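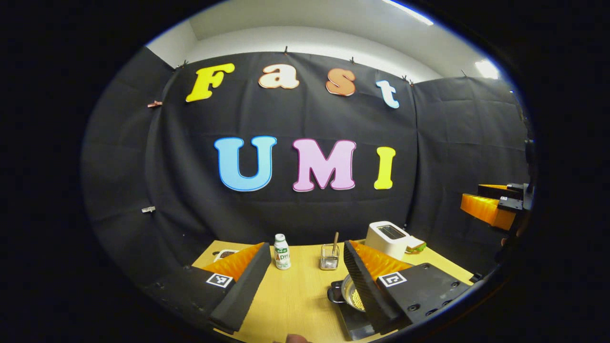

Korkor Aryee asked under my last post why anyone would set aside 400 dollars for foam pads before they've priced a single arm. Fair question! I've been doing the equipment plan for our little lab since September and I have opinions now, so here goes, a thread.

1/ Korkor, short version: pads wear. Soft fingers wear. The arm just sits there being an arm. My first draft of the budget had one line for "gripper" and I was very proud of how tidy it was. Then Zawadi Koech read it and wrote "and the second set?" in the margin. There was no second set.

2/ So now fingers and pads are their own line, with 400 in it for the year. We do kitchen-type tasks, toast, a pot of corn on a hot plate, that sort of thing, and I want spares in a drawer before we start and not on a boat somewhere.

3/ Next up, hand-held grippers. We're planning on two before we sign for any arm at all. You can get going on a tabletop with those and find out which tasks you even care about. I'd much sooner learn that our toaster task is a bad idea with a tool in my hand than with a big invoice on my desk.

4/ Quotes! I asked three places. Holleck came back the same afternoon with one page, everything on it, shipping included. Cirano sent 29 pages and I still couldn't find the price of a mounting stand. Ritchie wanted a call first. I took the call. It was a nice call. No number at the end of it though.

5/ Please ask for stands as a separate price. I missed this the first time and so did the last two people I compared notes with. A gripper you can't fix next to the table is a gripper you're holding all day, and my wrist has views on that.

6/ The total for round one is 2,000, and yes, that's small, and no, it doesn't get us an arm. It gets us grippers, a stand, the pads and fingers line, printed markers, and a bit of cash for props. The arm goes in round two with its own paperwork.

7/ Props are the line everyone laughs at and then spends double on. Toaster, little pot, hot plate, cup holder, bottles. Also the food. Food is not equipment according to our forms, so it lives under "consumables" next to the printer paper. Took me a week of emails to sort out.

8/ Someone's going to ask about lighting and backdrops. Plain black cloth and clips. Cheap, goes up fast, and I put it under "room" so it doesn't eat the robot money. Get more clips than you think, they wander off.

9/ Lead times: Holleck says 30 days on fingers. I've written that into the plan as the date we reorder, so when we open the last packet somebody is already supposed to have clicked buy. (Somebody = me. I have a calendar thing for it.)

10/ Zawadi wants the whole plan in Rikia, our shared tracker, before we order. I'm still in a spreadsheet with too many colors – moving it over this week. If you've done a round two budget with an arm in it, could you tell me what you forgot the first time? Service contract? Cables? I've got a blank row waiting.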